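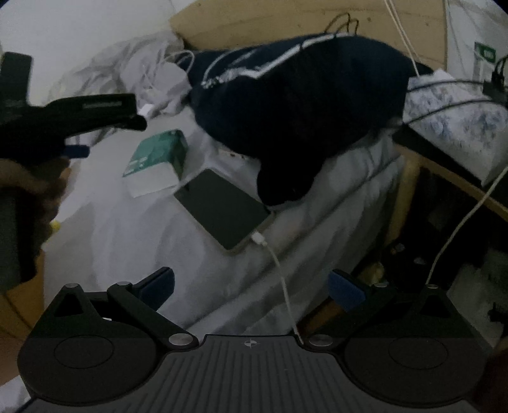

Keeping a good box is simply what you do, one householder wrote on the back of the diary sheet, and the council's advice to flatten everything straight away was meant for people with nowhere to put it. Several other replies made the same point in milder terms. We take them up in this section, which deals with what happens to delivery cartons between the day they arrive and the day they leave the house.

August
By the Prakholm Household Materials Study

4.2 Holding and reuse of cartons

The diary was completed by 80 households in Prakholm over 13 weeks. Each household recorded every carton that came in, where it was put, whether it was used again, and how it finally left. Diaries were kept on paper or in the Olto form, whichever the household preferred. Paper was the more popular choice among older respondents and also the more detailed, as people wrote in the margins. We have treated margin notes as data where they could be tied to a particular carton.

Most earlier work on packaging in the home starts at the kerbside bin. This is convenient, but it misses the time a carton spends indoors, and it treats a box put out for collection after one trip the same as a box that has been to a relative's place and back, held winter clothes and then lined a garden bed. For the purposes of this paper, a carton was counted as reused if it carried or stored anything other than its original contents. Flattening a carton and keeping it flat was recorded as holding. Giving it to a pet or a child was recorded as reuse, after some discussion, on the grounds that the household would otherwise have had to find something else.

Size mattered more than condition. Medium cartons were held longest and reused most often. Very large ones left quickly, with lack of space the usual comment, and very small ones were generally put straight in the recycling. Respondents were tolerant of old labels, torn tape and scuffed corners. They were not tolerant of damp or food smells, and cartons that had either were seldom kept overnight. Printed branding made no difference that we could find, although a few people said they turned printed boxes around on the shelf so the plain side faced out.

The garage was the most common holding place, followed by the laundry and the top of a wardrobe. Households in flats held fewer cartons and held them for less time. They also gave more away, mostly through the shared bin rooms in the Bisht Street blocks, where residents leave usable boxes beside the bins and others take them. This exchange was not part of our design and we have no reliable measure of it.

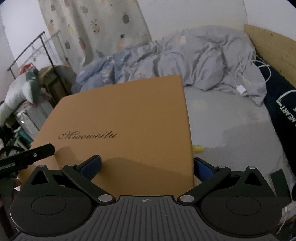

A box with a lid that folds properly is worth three that don't, according to a comment returned with the final sheet, and the worst thing a sender can do is glue the flaps. Glued flaps came up often in the closing questionnaire. Cartons sealed with tape could be slit and used again, while glued ones tended to tear across the top panel when opened.

Figure 1. Cardboard box.

To follow this up we compared deliveries from Dastau, which uses tape, with deliveries of similar household goods from senders using glue. Only cartons in the medium size class were included. The taped cartons were held longer and were more likely to be reused. The comparison is limited, as Dastau customers in the sample were more often home owners with garages, and we could not separate the effect of the closure from the effect of having room. Board weight was not recorded.

Households were also asked why a held carton was finally let go. The usual answers were moving house, a clean-up before visitors, or needing the space for something else. Wear was rarely mentioned. This suggests that many cartons go to recycling while still sound, and that the limit on reuse at home has more to do with storage than with the strength of the board. The diary period took in the winter school holidays but not Christmas, when both deliveries and posted gifts would be higher. Section 4.3 gives the results for padded mailers and paper fill.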